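Kanden Work Table Top, Sand

Home / Workshop and Craft Room / Table Tops / Kanden

There are people who can work on any old surface, and then there are the rest of us, who have spent years sliding folded cardboard under one leg and wondering why the ruler never sits flat. The Kanden is the table top we made for the second group. It's a big, plain, quiet slab in a soft sand color, and we've been selling it long enough now to have heard from quilters, model railroad people, a family that does jigsaw puzzles every single winter, and one very patient customer who repairs accordions (we did get to see pictures, and they were wonderful).

The top comes on its own, without legs, so you can set it on whatever you already have. Most folks pair it with our Brikbridge trestles, and they do suit each other nicely, but a couple of sturdy filing cabinets will do the job just as well. If your base is a little narrower than the top, that's fine too. Just try to keep the overhang even on both sides, and don't let anybody sit on the end of it, however much they promise they'll be careful.

About the color

We get more questions about the color than about anything else, so let me go on about it for a minute. Sand is the shade we started with and it still outsells slate and white put together. Pure white looks lovely in a catalog but it throws the light back in your face when you have a lamp over it in the evening, and dark tops swallow up small black screws like you wouldn't believe. Sand sits in the middle. Pale paper shows up on it, dark thread shows up on it, and it's kind to tired eyes at the end of a long day. Screens and phones all show the shade a little differently, so if you're matching it to a floor or a cabinet, please ask for a sample chip first. They're free and they go out in a regular envelope. 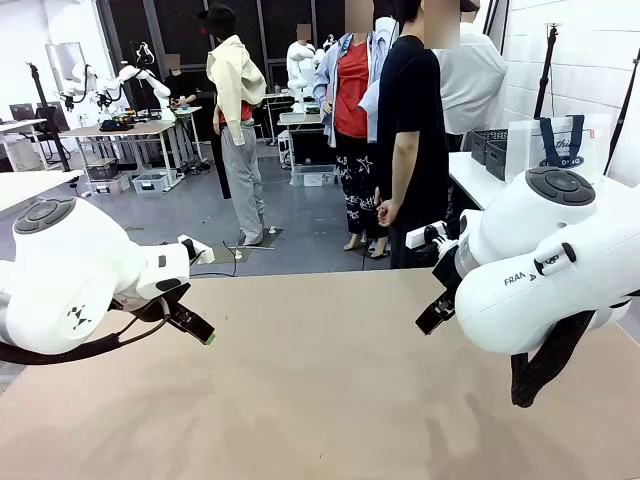 A tan work surface with a slightly mottled look.

Size and fit

The Kanden is 62 inches long, and we've kept it at that length through every version because it goes around the corner of an ordinary stairwell without taking the paint off. Do measure your own stairs before you order, though! Older houses can be full of surprises. The corners are rounded just enough that you won't bruise a hip walking past in the dark, and the edge is smooth all the way along, so you can clamp a lamp or a vise anywhere you like. Put a scrap of felt under the clamp if you plan to leave it there for months.

The top will hold 200 pounds when the weight is spread out and the base is level. That covers a sewing machine, a good stack of books and both your elbows with plenty to spare.

Looking after it

A damp cloth and a drop of dish soap will take care of nearly everything. For dried glue, lay a warm wet rag over the spot, go make yourself a cup of coffee, and lift it with a plastic scraper when you come back. Please skip the steel wool and anything with bleach in it. Hot pans and soldering irons need a mat, and if you cut with a rotary blade you'll want a cutting mat as well, or you'll be looking at those lines for years.

If you'd like a little extra protection, the Clirno clear cover is cut to the same size and just lies on top. It takes a day or so to relax out of its roll.

Ordering and delivery

Item number: 533
Color shown in the store: Sand (also made in Slate and White)
Length: 62 inches
Load: 200 pounds, evenly spread
Legs: sold separately
In the box: one top, one set of felt pads, one care card

Orders placed before noon on Tuesday go out on that week's truck. The driver will bring it to your front door, and it's a two-person carry from there, so line up a neighbor. If it arrives with a dinged corner, keep the carton and write to us, and we'll sort it out with you.

Schools and clubs buying several at a time can ask for the group price through our Gachanja warehouse, where there are usually a few seconds set aside with small marks on the underside.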